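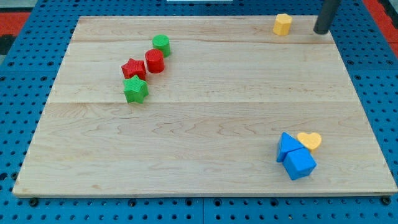
Workshop notebook, June, morning

Board is down! Maple, three planks, and I am so pleased with it. The narrow plank came off the Ividton offcut, the other two are from the long piece Ignacio Bravo had been saving under his bench. Bolted to the blue perforated panel at the front corners, small dark bolt heads at each front corner. The holes in the panel make this a joy, you just slide the board until something lines up.

The grain is lovely. Faint wavy lines all the way across with a few darker streaks, and the streaks run the same way as the seams, so they don't fight each other. I did wonder about staining it. Glad I held off, the pale color makes the yellow octagon stand right out when it's up on its end on the far plank.

Finish so far: sanded to 400, wiped, one thin coat of oil, left overnight. Then 600 by hand, very light. I left the side edges bare to see how they age (they're already a shade lighter than the top). Štefánia Štěpánek ran her palm over the seams and could only find one of them with her eyes shut, the one nearer the front. I want to scrape that down before the second coat.

Blocks: tried a few of the plastic shapes in a loose diagonal on the middle plank, over on the left. They sit flat and don't rock, which was my big worry after the Caldeira board cupped on us last winter. The octagon is the tippy one. Fine standing up on a level board, but try it again when the weather turns damp.

Humidity in the room was 70 percent at lunchtime, higher than I like for fresh maple. Moved the fan. Štefánia thinks we should seal the underside too and she's probably right, so that means unbolting it, ugh, but better now than in August.

To do
- scrape front seam, second coat
- seal underside, 3 thin coats
- ask Povville if they have more of this maple, same thickness
- Ignacio wants a smaller one for the Utau table, roughly half the depth, two planks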